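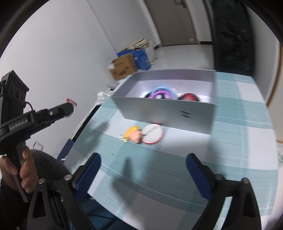 Work and Automation, Unit 3: Who Teaches the Machine?
Course handout, revised 19 May 2026

Okay, so last time we left off with the Ralberg packing line, and a few of you wanted to know what happened to the packers once the arms went in. Some of them became teachers, sort of. They pick things up with a hand-held gripper, the gripper records the motion, and the recordings go off to train a robot. I spent most of February sitting in on this kind of work at Mutow, a small firm that does it under contract, and these notes are mostly from there.

What the job is

You sit at a table with a storage box and a bunch of toys – rings, a wheel, a plate, that sort of thing. You squeeze the gripper, lift something, put it where the task sheet says, and let go. Then you reset the table and go again. At Mutow a full shift was 300 recordings, and a recording only counted if it passed review. On my one try at it I got 127 accepted and my thumb hurt until the next morning!

What changes for the people

The first thing I noticed was how much skill gets used and how little of it shows up in the job title. The former packers were much better at this than I was. They knew how to come in low on a round thing so it wouldn't roll, and they'd slow down right before contact without being told. In their old job that was called being quick. Their new contract calls them "operators, grade 1," which is the same grade I'd have gotten walking in off the street.

The second thing is pace. On the old line the belt set the speed and everybody could see it. Now it's the review software, a program called Plerkel, and it tells you at the end of the shift what got rejected. A couple of people told me they missed the belt (I didn't see that coming). You could argue with a belt, or at least with the guy who ran it.

Third, breaks. Operators get 30 minutes in the middle, plus reset time, and whether reset time is work was a sore subject the whole time I was there. Keep it in mind when you get to the Crăciun reading, especially the section on setup time in garment shops. Same fight, older machines.

And then there's the big one, which I don't have a settled view on. If your hands taught the robot, do you have any claim on what it does later? Mutow pays by the shift and that's the end of it. Some operators thought that was fine – you don't get royalties for training a new hire either. Others really didn't.

For next class

Read Crăciun, chapter 3. Then pick a job you've had and write one page on a movement you got good at, and how you'd show it to somebody using only your hands. Bring it printed, please, we'll be swapping them.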